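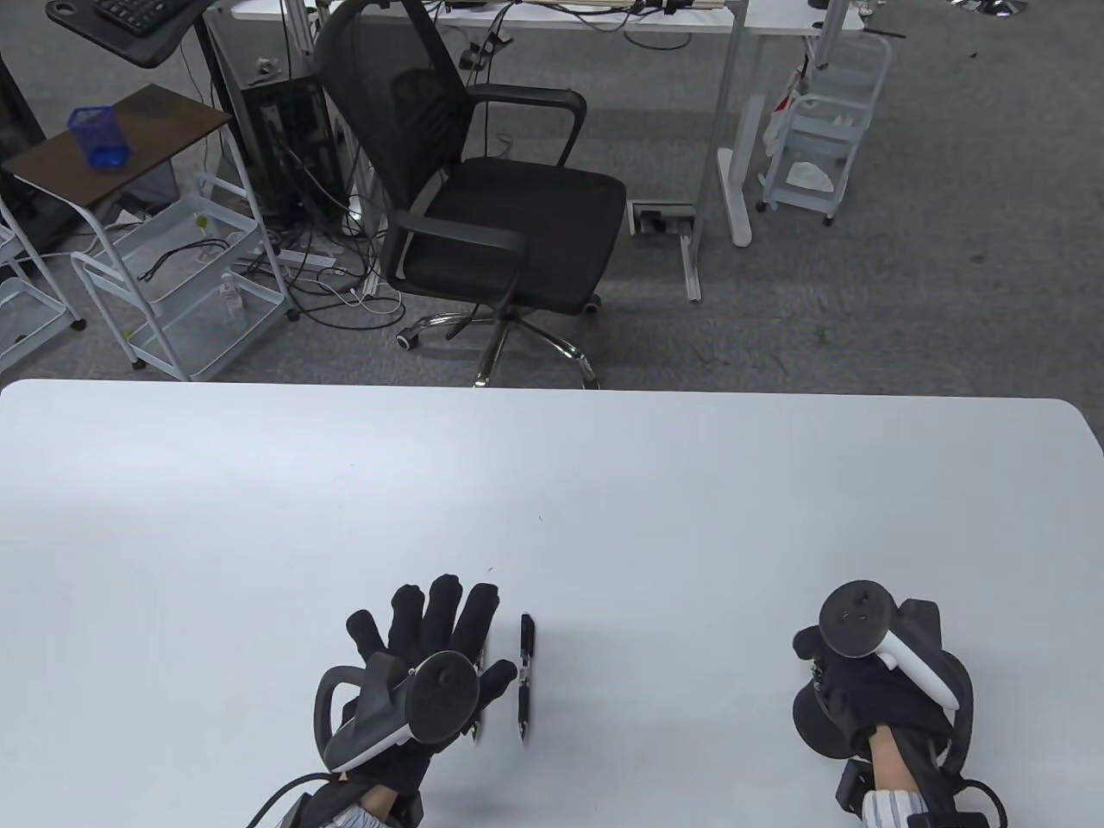 Glove Station: Pictures and Purchase Notes
Posted by Ekow Akpalu, 6 October 2018

Lamptey wants a second glove station running before the end of November, and Kwabena Agbeko and I have been asked to say what it should contain. The first one was put together over a summer from whatever was on hand, so there was never a proper parts list. We wrote one this week. The pictures on this page are of pen handling at the table, which is the job the new station will do for its first few months. The notes between them cover what we plan to buy, what we plan to move over from other rooms, and what we have left off.

Click any picture for the large version. Prices are in dollars before tax and shipping.

Gloves and controllers

This is the largest line after the computer. A set from Sellora, meaning left and right gloves with straps and cables, is 982. We asked for a price on two sets and it came back the same per set, so there is no saving in ordering both at once. We will order one set now and put the spare in next year's request.

Fit matters more than we expected. Sellora makes the glove in three sizes. The medium fits most of the operators, but two people have complained that the fingertips are too long for small objects. Pens are about the worst case. If you have an extra half inch of fabric at the end of your finger you will push a pen before you grip it. Kwabena has asked for a loan pair in small, and we will hold the order until he has tried it.

The controllers strap to the back or side of the hand. They are priced separately and we already own enough for two stations. Straps are not included with replacement controllers. Please don't throw old ones out.

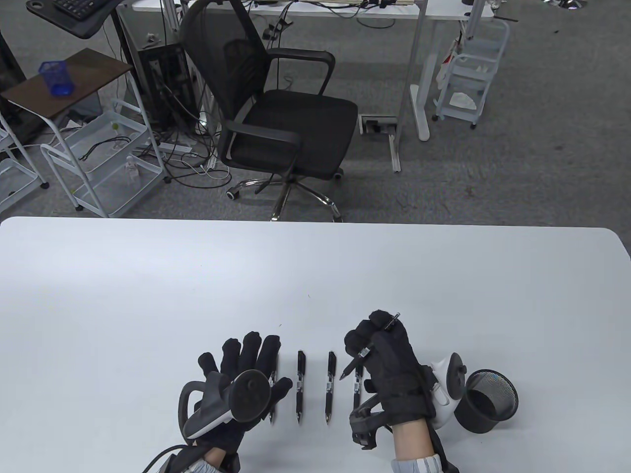 Picking up pens at the table. Mesh cup at right.

Table

The white top has worked well. Black objects show up clearly against it and it wipes clean. Braltby sells a plain white table with rounded corners for 176, and we are asking for one. The other option was a height-adjustable table at several times the price. Operators stand for some tasks and sit for others, so there is a case for it, but the cameras would need to be checked every time somebody changed the height. We decided on fixed.

Whoever places the order should confirm the finish is matte. Braltby lists gloss and matte under nearly the same part number and the gloss will throw the ceiling lights straight back at the cameras.

Objects

Pens, markers, cups and holders come out of the general supplies budget and don't need a separate request. Buy them in boxes of one model. Mixed pens are useful later on, but for the first sessions we want every pen to be the same length and weight so that a dropped pen can be replaced from the box without a note in the log. Round mesh cups are cheap and light. They also tip over easily, and we have talked about a ring of weight in the bottom. That can be done in house.

Computer

Roughly 2,000 for a tower with the graphics card we need. We looked at reusing one of the older towers and decided against it. The recording software drops frames on them when all the cameras are on, and you only find out afterward when you open the file. A monitor, keyboard and mouse can come from storage. The tower should have at least six USB ports on separate controllers. Ask the vendor to put that in writing. The last time we asked over the phone we were told yes and the answer was no.

Cables and power

Kwabena priced this section. A bundle of USB extensions, sleeves, ties and a floor channel from Jedska is 102. That may look like an odd thing to call out in a budget, but the present station has more cable on the carpet than anyone would like, and sleeving it from the start is easier than going back to do it. We want the following in the Jedska order:

Two long active USB extensions for the gloves
Braided sleeve, enough for both wrists to the floor
One flat channel for the run to the outlet box
Hook-and-loop ties, the wide kind

Power strips are in stock. Take the ones with the switch on the end.

Cable length for the gloves needs a decision. The ones we have are long enough to reach across the table and back to the computer with a little slack. If the new tower goes under a desk instead of beside the table we will need the longer pair. I would settle the floor plan before the order goes in.

Hand-held gripper

The gripper tool carries its own camera and gives us a close view of the work that the head camera can't. We have one, and the two stations will share it to begin with. Sharing means a sign-out sheet and a calibration check each time it changes tables, which takes Kwabena ten minutes and takes everyone else longer. If the sign-out sheet shows it moving more than once a day we will ask for a second one in the spring. It is not in the present request.

One point for whoever does the lighting. The close camera is much less forgiving than the one at the head. Hands throw wide shadows over the white top, and metal pen tips pick up bright spots from overhead. A pair of diffusers over the nearest tubes might be enough. We would like to try paper first before spending anything.

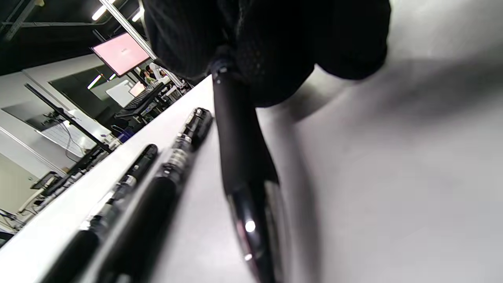 Close view from the gripper camera. Glove, stylus and two markers.

Storage and seating

Wire carts are good for this room. They roll, and you can see what is on them. We have asked Facilities for two from the surplus list. Chairs likewise. A mesh chair with arms is fine for the person at the desk, but operators who sit at the table should have one without arms, as the glove cables catch on them.

Left off the list

Second gripper tool, see above
Height-adjustable table
Spare glove set
New monitor

Order of buying

Computer first, as it has the longest lead time. Table next, then Jedska, then the gloves once the small size has been tried. Nothing should be ordered on the department card. All four go through the normal request form, with Lamptey as approver and the station code in the second box. Quotes are in the shared folder under Station 2. The Braltby quote is the only one with an expiration date on it.

Corrections to Kwabena or to me. If you use the glove station and there is something you keep walking down the hall to fetch, send us that too.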